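Rudero Car Share – Member Set-Up Guide
Updated June | By the Rudero Member Documentation Team
Print this page | E-mail this page

Section 4. Starting and Ending a Trip

4.1 Unlocking the car

1. Open the Rudero app and select your booking. The Unlock button becomes active 20 minutes before the start time.
2. Stand within 19 feet of the car and press Unlock. The turn signals flash twice.
3. Check the body for new damage and report it under Trip > Condition before you start the engine.

Note: Cars at the Drarnville lot use the older Brokier door module. Hold the button down until the signals flash. 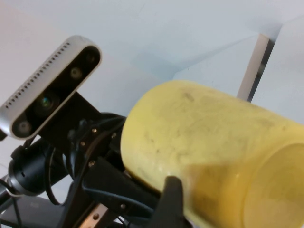

4. Take the key from the glove box holder. Leave the holder plugged in.

4.2 Ending the trip

1. Park in a marked Rudero bay and set the parking brake.
2. Return the key to its holder – the indicator turns green.
3. Close all doors and press End Trip. Wait for the confirmation screen.

Caution: Locking the car with the key does not end the trip. Charges continue until End Trip is confirmed.

Note: Trips over 300 miles are billed at the long-distance rate. See Section 7.

Contact Member Support | © Rudero Car Share | Back to top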